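Search the archive
Enter keywords
Go

This site uses cookies to keep you logged in to the list. OK / More

Re: [flastmont-allotments] Tomatoes in a cold spring
Posted October, 7.40 pm, by Fernandes

Hello all,

Sorry for the slow reply, I've been up to my elbows in chutney. Quoting the earlier message so it all makes sense to anyone who wasn't following in the spring:

> I'm on the Clerar side, bottom row, and I've lost every tomato I
> planted out in May. Started again with bought plants and they just
> sat there sulking for a month. Is it worth bothering next year
> without a greenhouse? And does anybody have a variety that copes
> with our wind? I did wonder about growing the lot in buckets by
> the back door, but we only get sun till lunch.
>
> Also what is everyone feeding with? I used the blue stuff and got
> enormous leaves and 6 tomatoes.

Six! You have my sympathy, but please don't give up. I had two years like that when I first took on plot 103 and I very nearly went over to potatoes and nothing else.

My honest guess is that you're planting out too early. The Clerar side gets the cold air rolling down off the road and it's always a good week or two behind us up at the top. I don't put mine out until the first flowers are showing now, and they spend ten days going in and out of the shed like a cat before that. It's a nuisance, especially if you work, but they don't seem to stop growing the way they used to when I just plonked them in and hoped.

On varieties, I'd stick with bush types down there. Anything tall on a cane gets knocked about, and then you're forever tying it back up - I spent most of one July doing that and I wouldn't go through it again for a pound of beefsteaks. The little cherry ones in a hanging basket did very well for my sister, who gardens on a balcony with a worse wind than ours. Smaller fruit, yes, but they ripen, and a ripe small tomato beats a green big one any day of the week.

Buckets by the back door would be fine, by the way. Sun till lunch is plenty for cherries if the wall behind them holds a bit of warmth. Put holes in the bottom (I forgot once and made soup) and water every day when it's hot, twice if you can manage it.

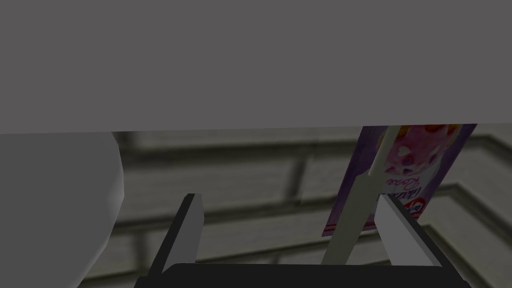
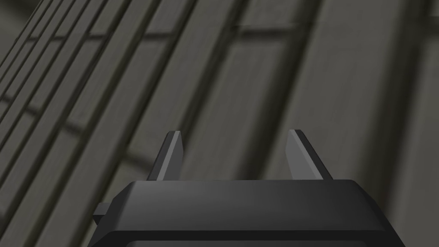 Two views from the same place, both computer-rendered.

Feeding next. The blue stuff is lovely for cabbages but there's far too much nitrogen in it for tomatoes once they're in flower, so I'd bet that's where your jungle came from. I use an ordinary tomato feed once a week from the first tiny fruits, and comfrey tea when I can bear the smell. If you want comfrey I've got masses of it behind the water butt, just come and dig a bit up. It grows from any scrap of root so do be careful where you put it!

Now, green tomatoes, which two of you asked me about at the gate on Sunday. Mine are in a drawer with a banana and they're turning nicely, a few every day. Anything with a mark on it goes straight in the pan. The chutney is just onions, apples, brown sugar, malt vinegar, a handful of sultanas and whatever ginger is rattling about in the cupboard. Simmer it until you can drag a spoon across the bottom and see the pan for a second or two before it closes over. Windows open, kitchen door shut, or your coats will smell of vinegar till Christmas.

I've kept seed from the yellow bush one that came from the Studomer swap. I never did find out its proper name so I've just been writing "Studomer yellow" on the envelopes. It set fruit all through that grey patch in June when the others were dropping their flowers, so I think it might be the one for your bottom row. Tell me if you'd like some and I'll leave an envelope in the tin by the noticeboard.

Does anyone have a spare cold frame lid, glass or plastic? Mine went over the hedge in the last gale - and came back in pieces.

All the best from the top end,
Fernandes
Plot 103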